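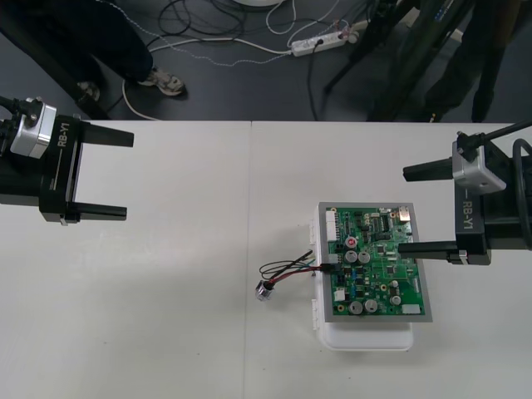 *By Rommel Agbayani | Aug 8, 2023 | Repair basics*

# How to clean an old circuit board by hand

I love this job. You open up a dead radio from somebody's garage, find a board covered in gray fuzz and sticky flux, and an hour later you can read every part number on it again. It costs next to nothing, and it's the best way I know to learn your way around a board before you pick up a soldering iron.

This guide is for small, low-voltage boards: radios, keyboards, thermostats, toys. Leave microwaves, tube amps and anything else with big capacitors to someone trained on them.

## What you'll need

- Isopropyl alcohol, 90% or stronger
- A soft toothbrush and a small flat paintbrush
- Cotton swabs and lint-free wipes
- White vinegar (only for battery leaks)
- Distilled water
- Gloves and eye protection
- A light-colored work surface, so dropped screws show up

Open a window. Alcohol fumes build up fast, and the stuff burns, so no candles, no heaters and no hot iron nearby.

## 1. Disconnect everything

Unplug the device and take out the batteries, including any backup coin cell. Take photos of each connector before you pull it! I skipped this on a Kendton clock radio and spent an entire evening guessing which white plug went where.

Pull connectors by the plastic housing, never by the wires.

## 2. Brush it dry first

Use the paintbrush and work in one direction, toward the edge of the board. If you go straight to alcohol you make mud, and the mud goes under the chips.

## 3. Deal with battery crust

White or bluish crust near the battery contacts usually means an alkaline leak. Gloves on. Dab it with a swab dipped in vinegar, let it fizz, then wipe and repeat until the fizzing stops. Follow with distilled water on a fresh swab, then alcohol.

If the copper underneath has been eaten away, cleaning won't bring it back — you'll need a jumper wire, and that's a separate guide.

## 4. Scrub with alcohol

Wet the toothbrush and scrub in small circles, then press a wipe flat over the wet area and brush through it. Josée Petrenko taught me that trick at the Prukmont repair night and it changed everything. The wipe soaks up the dissolved flux, so you aren't just pushing it around the board.

Keep alcohol away from speakers, displays, paper labels and open potentiometers.

## 5. Let it dry

Stand the board on edge for 2 hours in a warm room. Tip it first and tap gently to get liquid out from under the larger parts. A fan on low helps.

## 6. Look it over

Use a magnifier and a bright light from the side. Check for:

- cracked solder rings around the connectors
- bulging capacitor tops
- bits of swab fluff caught on pins (tweezers!)

Reconnect everything using your photos, then put the batteries in last.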